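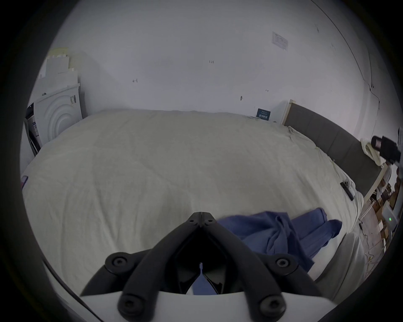

The bed with its cream-white duvet and gray headboard. Clothes get folded here before they go in a drawer.

The owner of the Clivemon laundry service in Lunville has folded other people's clothes for a living since her late twenties. She agreed to talk on the condition that her name stay out of it, as most of her customers are also her neighbors.

She started with 2 customers and a borrowed car. Last year the business handled 2,916 orders, most of them from the apartments along Fascombe Road. Washing is the easy part, she said. "The machine does that. People pay me for what comes after."

What comes after is mostly folding, and she prefers to do it on a bed. "A table is too narrow for a sweatshirt with the arms out," she said. "On a bed you can lay the whole thing down and walk around it. The duvet gives a little, so I pull it flat first if I'm doing shirts. For sweatpants I don't bother."

She puts blue and gray things in one pile and does them together. White items go last. Anything with a zipper is closed before it is folded.

Asked how long a T-shirt should take, she said she has never timed one. She takes hold of it at both sides, lets the collar settle, and lays it down again until the front is smooth. Then the sides go in and the bottom comes up. "If the collar is bunched, stop and fix it. You can't fold around it. I've tried."
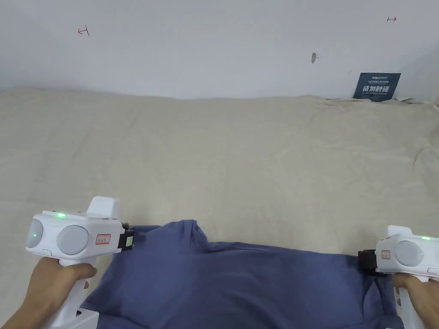 A blue-gray garment held at both sides over a beige bedsheet, with the collar area still bunched.

Her own closet was a problem for years. She got rid of 4 bags of clothes in February and bought a set of Sima drawer dividers, which she likes, although the small ones slide. She now keeps T-shirts standing on edge, and everything she wore yesterday goes on a chair.

"Some of it still ends up on the bed," she said. "I have 3 kids. I move it over and go to sleep."

Clivemon is taking new customers on the north side of Lunville. Pickup is in the mornings only. She does not iron, and she would like people to check their pockets.

26/02/2010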